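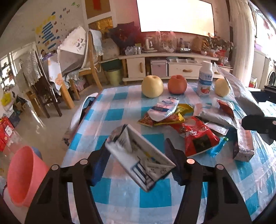 How much food should you pack for a two-day drive?

Enough for the first day and the next morning, and then buy the rest along the way.

That's my whole system, and a few of you wrote in after the last Carport to ask for the longer version, so okay, let's do the longer version. We just got back from the May trip up to Drukalness, 800 miles each way with one overnight, and I have opinions while they're still fresh (and while there are still crumbs in the seat tracks).

For years I packed for that drive as if we were crossing a desert. Two coolers, a tote bag, another tote bag for whatever didn't fit in the first one. By the second afternoon the ice was water, the sandwiches had gone soft, and we'd end up at a drive-through anyway with a full cooler behind us. It took me far too many summers to notice that we eat really well on day one, we eat breakfast out of the bag on day two, and after that everybody wants something hot and a chair that doesn't move.

So now it's one cooler and one bag. The cooler goes behind the passenger seat where a person can reach it without unbuckling. The bag sits on top. If the lid won't close, something comes out, and it's usually the second tub of potato salad, which I make every time and which only I eat.

The night before, I make the sandwiches plain. Bread, cheese, maybe turkey, and nothing wet. Tomatoes and pickles ride in a little jar by themselves and go on at the rest stop. It's a bit of a fuss at the picnic table, but a sandwich you finish at noon beats one you built at ten the night before by a mile. If you're starting from Hirkoletti like we do, Ouali opens at six and their long rolls are still holding up at dinnertime. I get a bag of those and skip slicing bread altogether.

Freeze your water bottles! Fill them most of the way, lay them on their sides overnight, and you don't need ice at all. You drink them as they melt. We got 300 miles in on the way up before the first one was all the way liquid, and that was with the sun on my side of the car the whole morning.

Fruit I keep firm. A soft peach in a moving car is a mess waiting for a clean shirt. Apples are good, and so are pears if you buy them hard, and grapes if you pull them off the stems at home and put them in something with a lid. Bananas I've given up on. One banana will make the whole car smell like banana by lunch and it gets into the bread too.

Then the salty stuff. I used to hand over the big bags and hope for the best, and by the time we hit Route 67 there'd be nothing left and everyone would be thirsty and cross. These days half of it stays in the trunk until after lunch. The front-seat bag gets a few small packets and a sleeve of plain crackers, and when those are gone we talk about how much farther it is to the next stop. Chocolate stays home between April and October. I know, I know. But I've cleaned that cup holder with a toothpick and I'm not doing it again.

Speaking of stops, if you're on 67 heading north, Exit 97 has the good one. It's the little county park with shade over the tables, a clean bathroom and a water tap, two minutes off the highway. The big plaza before it is brighter and has nine kinds of coffee, but there's no grass anywhere and you come out having spent forty dollars on pretzels. At the park everyone can run up and down a bit. I walk to the creek and back with my coffee and I'm a nicer driver for the next few hours.

For the overnight I carry breakfast in from the car before I carry anything else. Rolls, a hunk of cheese, fruit, and a jar of instant coffee in case the machine in the room is one of those sad ones. We were on the road by seven both mornings this trip, with no line for waffles and no hunting for a place that opens early.

A few odds and ends that live in the bag all year: a dish towel, a paring knife with a cover, salt in an old film can, a roll of trash bags, and more wet wipes than seems sensible. The dish towel is the one I'd save from a fire. It's been a plate, a bib, a sunshade for the window and a pot holder for a very hot cup of soup.

Day two lunch is where you get to buy something. We've been working our way through the diners in the last stretch before Drukalness and haven't found a bad pie yet. The place across from the grain elevator had rhubarb this time, and they'll wrap a slice for the road if you ask.

Several of you do this drive in winter and I never have, so write and tell me what you pack when the cooler is basically the whole trunk. I'd especially like to hear about soup, and which thermos doesn't leak.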